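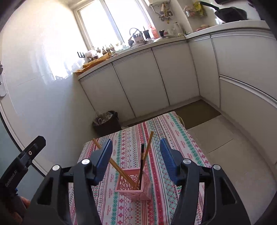
Pink lattice holder on the handmade cloth, kitchen table, April.

Kettle's been on twice and I still hadn't opened the notebook, so I'm writing this up all in one go before it gets away from me. It's the stick holder again (Sebastian, if you're reading over my shoulder, yes, again!). We said last time that the turned one we've been fussing over for the Watevstead stall was getting too heavy and too dear, and that we ought to spend a proper morning with an ordinary plastic one and see what it does well. So I brought the pink one out to the kitchen, set it on the table with the good cloth under it, and lived with it for a few hours.

First thing to write down is the shape. It's square with an open top, and the sides are pierced in a lattice the whole way round, so it looks lighter than it is. I'd been drawing ours round without ever asking myself why. In a round pot the sticks slide along the wall until they find a friend and then they all slump to the same side. In the square one they tend to settle into a corner and stay put, and with only a handful in there they cross over each other and fan out in different directions. I like the look of that very much. It's cheerful on a table, a bit like flowers that someone has dropped in without arranging.

The trouble is that a fan takes up room. Leaning sticks poke out well past the base, and anybody reaching across for the soy sauce is going to catch one with a sleeve. I caught two myself before morning tea. Nothing went over, but the holder skated along the cloth a little way and rucked it up, and I had to smooth everything out and start again.

Which brings me to the cloth. I know it isn't part of the job, but I've become so fond of it that it's going in the book. White ground with bands of red, pink, green and teal, all zigzags and little crosses and diamonds, and the word HANDMADE dotted about in small print. The pink of the holder sits so nicely with the pink in the bands that I've stopped wanting to do ours in plain timber. Sebastian had been pushing for a colour since the Fosard samples and I was rude about it at the time. I take it back. A soft pink or a faded teal, with the pale sticks left natural, would look lovely against something busy like that.

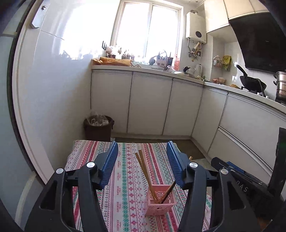

Back to the holder and how it behaves as you fill it. I kept adding sticks from the drawer, a few at a time, and had a go at taking one out with each lot. With only a few in, one comes up cleanly but its neighbours swing over and change sides. With a fuller bunch they hold each other upright and it's much calmer, although you do have to fiddle to get hold of just one. Past that it gets silly. I managed up to 34 before the last ones wouldn't go down to the bottom and stood there proud of the rest like kids on tiptoe.

My feeling is that ours should be a touch narrower across the mouth and keep the square corners. The openings in the lattice want some thought as well. They let the air through, which is grand for anything going in straight from the draining rack, but a fine tip can find its way into a hole, and then you lift the stick and the holder comes along for the ride. It did that to me with one of the slimmer ones. Smaller openings near the base, I'd say, and leave the bigger pattern for higher up where you see it.

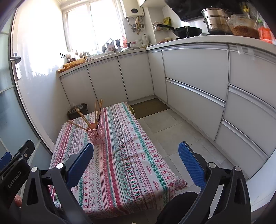 Weight was the other thing I wanted to settle. Our turned version sits like a rock and you'd never shift it with a sleeve, but I wouldn't want to carry a box of them up the steps at the market. I tried dropping a flat washer into the bottom of the pink one, and straight away it stopped skating about on the fabric. One washer did it, and a second made no difference I could feel. They're $2 each from Lulberg and a thin one would hide nicely under a false floor. Sebastian thinks felt feet would do the same job for less. Worth a try on the cloth and again on the bare table, and could whoever does it please write down which was which, as I've got a page from last time (page 99, in pencil) that just says "better" with an arrow pointing at nothing.

Still to do: redraw the holder square with a narrower mouth, ask Dogar whether they can do the finer lattice at the bottom without it going brittle, and cut some card sides in pink and teal to hold up against the cloth. I've left the washers in the jam jar with the spare hinges. The cloth needs folding along the bands and not across them, please, it creases terribly the other way.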